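Last updated Sat 8 August

The long way down to the water

There is a bend in the river at Corkbridge where the current slackens and the alders lean over, and if you go down there early enough in the morning, before the dog walkers and well before the canoe hire opens, you will usually find a few people standing up to their waists in it, gasping and swearing in the mildest possible way. I have been one of them since April, when a friend talked me into it over a second glass of wine, and I still can't quite explain to my family why I keep going back. I've been asked to try for these pages, so you'll have to bear with me while I go round the houses a bit.

River bathing here is a good deal older than the present fashion for it. The Corkbridge Bathing Place opened in 1882, on a strip of meadow which the town had bought from the mill, and in those days it was a proper affair with a screen of boards, a rope across the river and a man in a punt to fish out anybody who got into trouble. Women had Tuesday and Friday mornings. Men had everything else, including, by all accounts, the best of the weather. The boards went for firewood during one hard winter or another (everyone's grandmother has a different winter), but the stone steps are still there, worn in the middle like old soap, and you go down them backwards, holding the rail, muttering.

I'd always assumed it would be the cold that put me off, and it is cold, even in high summer. The Corky, as we call it, comes off the hills above Rastgate and runs under trees for most of its length, so it never gets the chance to warm up as a lake would. But cold turns out to be something you can get used to, or at any rate something you can learn to be cross with in an orderly fashion. You breathe out slowly. You keep your hands under, which sounds like torture and somehow helps. You talk to whoever is next to you about the price of plums. Then there's a moment when your shoulders come down from around your ears and you notice there's a wagtail on the weir, and that you've been watching it for quite some time without thinking about anything else at all.

What did very nearly put me off was the mud! It is grey and silky and gets between your toes, and there's no bottom to it that I've ever found on the far side. The regulars wear old plimsolls. I bought a pair of neoprene shoes in a flush of enthusiasm and they've been splendid, though they take two days to dry and smell like a pond in between, and they have been banished from the porch.

Rastgate, six stops up the line on the slow train, goes about things differently. There they have the lido, filled from the same river by way of a rather grand set of filters, and there's a café with decent toast, and a lane rope for people who like to go up and down with their faces in the water. It closed when I was a child and stood empty for years with buddleia growing out of the diving stage. I remember peering at it through the fence from the back of the car. Now it's painted the blue of an old enamel plate, and on a warm Saturday the queue goes back past the bus shelter. I went expecting to be sniffy about it, having become a river person with all the zeal of the newly converted, and I stayed the whole afternoon.

You miss the wagtail, of course, and you miss the smell of the river, that green, slightly peppery smell which gets into your hair and stays there through lunch. But there's a great deal to be said for seeing your own feet. There's a great deal to be said, too, for a hot shower straight afterwards and a place to put your clothes where a spaniel won't sit on them. 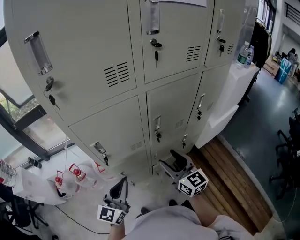

I had forgotten how much of the pleasure of swimming belongs to the half hour after it. At Corkbridge this means a flask, two jumpers and a woolly hat, all pulled on in the wrong order with numb fingers while you hop about on the grass. At Rastgate it means the toast, and sitting on the warm side of the wall with your hair dripping down your back, listening to other people's children argue about ice cream. I slept like a stone after both.

If you'd like to try the river yourself, do go with somebody the first time, and ask one of the regulars where to get in. They're a friendly lot and will tell you far more than you wanted to know. Leave it alone after heavy rain, when it comes down brown and fast and brings all sorts with it from the farms upstream. The 124 bus stops at the top of Mill Lane and from there it's a pleasant walk down through the allotments, with blackberries along one side if you're there late enough in the season. Take more clothes than you think you need, and something to stand on while you change, and eat a proper breakfast when you get home. Mine is usually porridge with far too much brown sugar on it, and I've stopped feeling guilty about that.

The lido keeps longer hours through the summer and you can simply turn up, though mornings are quieter and the water has a lovely stillness to it before the first of the splashers arrive. I'd take a cushion for the wall.

People have started to ask whether I mean to carry on through the winter. One or two of the Corkbridge bathers do, breaking the ice at the edges with a garden spade, and they have a glow about them that I can't help envying from inside my coat. I have said that I'll see how I feel when the clocks go back. In the meantime I've bought a second woolly hat, a bright orange one with flaps, and it's hanging on the hook by the back door next to the towel.

We use cookies to help our pages work properly and to remember your settings. By carrying on reading you agree to this.

Contact us | Copyright Terby Magazine, all rights reserved | Back to top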